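Kestar Basic Tee, white

Short sleeves, round ribbed neck, $39 for a pack. Kestar calls it "the last T-shirt you'll iron." We've heard that from shirt makers before, so we list it with our own notes.

The ribbed collar is the good part. The body is an ordinary white tee, and it creases like one. Lay it front up on the bed, pull the sleeves out to the sides and smooth the chest by hand before you fold. Skip this and the wrinkles get folded in with it.
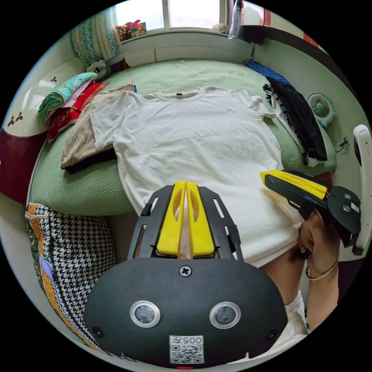 Geum-ok Seok wrote to us that smoothing is a waste of time: she folds hers straight off the line, stacks them, and lets the weight of the pile do the rest. Maybe so. Our stack didn't manage it overnight.

Kestar's care card promises 50 washes without loss of shape. No test is cited and we haven't got that far ourselves.

Sizes S to XL. The cut runs wide, so try the smaller one first. Returns within 60 days, unworn.

Item no. 596. Also in gray from April, if Kestar ships on time.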